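Rolix Antique-Style Rotary Telephone, Dark Red and Gold

Posted in: Home > Desk & Hall > Telephones
May — by Esko Pitkänen

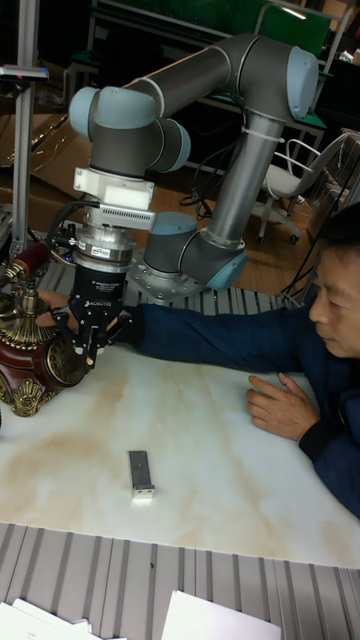
The Rolix is the dressiest telephone we stock at Bamutthorpe. It is made to sit on a hall table or a desk and be seen, and it is a working landline phone as well. The body is a glossy dark red with gold-coloured scrollwork, and the dial, foot and handset are finished to match.

Dialling is by the rotary dial on the front. Pulse lines are fine as supplied. If your line is tone only you will need the Nazari adaptor — sold separately, item 51.

Lift the phone by the body when you move it. The handset rests in the cradle and will come off if the phone is tipped. Dust the scrollwork with a soft dry brush and keep spray polish off the gold parts.

Item number: 2000
Lead: 900 mm, plugs in at the back
Spares: handset cord, dial card, felt pads
Delivery: 8 working days from our Plarley store

For spares and repairs write to Horațiu Neagu at the Bamutthorpe counter. Please give the item number.

Last updated: May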